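Line Drying, Shrinkage, and a Notebook

I stopped using the dryer for cotton in August and have kept notes since then. The reason was a drawer of T-shirts that had all become shorter and wider than they were when I bought them. I wanted to know how much of that was the washing and how much was the drying.

Most cotton T-shirts are jersey, a knit made of rows of interlocking loops. The fabric is under tension for most of its time in the mill, and the loops get pulled long in the direction of the wales, the columns that run from neck to hem. Some mills relax or compact the cloth before cutting and some do less of it. Whatever stretch is left comes out at home. Water swells the fibers, tumbling supplies movement, and the loops settle into a rounder shape. The shirt loses length and sometimes gains a little width.

My method was simple. I marked two points on the back of each shirt with a laundry pen, one below the collar seam and one above the hem, and measured between them with the shirt flat on a table. I measured before the first wash and again after each drying. There were 11 shirts in total. Seven were dried on the line and four went in the dryer on medium. All were washed cold on the same cycle.

After 5 washes the dryer group had lost more length in every case. The largest change was in a Rorasance shirt, a light single jersey, which came out visibly short in the body. The smallest was in an old Mak shirt that had presumably done all its shrinking years ago. I should have left that one out.

The line group lost some length in the first wash and then leveled off. It had a different problem, and that took me longer to sort out.

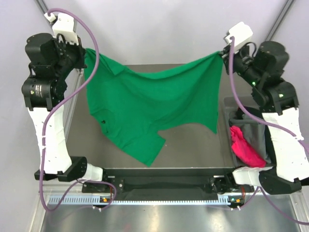
Green T-shirt held by two corners, with the cloth sagging between them.

A wet shirt is heavy, and jersey gives easily under load. If the load is carried at two small points, the cloth next to those points stretches the most, and it may keep that shape when it dries. I had been pegging at the shoulders, and two shirts developed small peaks there that were still present after wearing. Pegging at the hem moves the peaks to a place where they matter less. Folding the shirt over the line at the underarm spreads the weight across the full width and leaves a faint crease instead. I now use the fold for light jersey and the hem for everything heavier.

Li-hua Yuen wrote to me after my earlier post on towels and suggested a higher spin speed, on the grounds that water you remove in the machine is weight the cloth never has to carry. I tried it. The shirts dried sooner and the peaks were less obvious, though there was more creasing across the front. A hard shake before hanging took out most of it.

Line type made little difference. I have a plastic-coated cord on the Rullcombe side of the yard and a plain cotton rope by the back door, and the only thing I can say against the rope is that it needs tightening every few weeks.

Next is a set of heavier shirts from Uden, same marks and same table. I have already pre-washed one by mistake, so it will be listed separately.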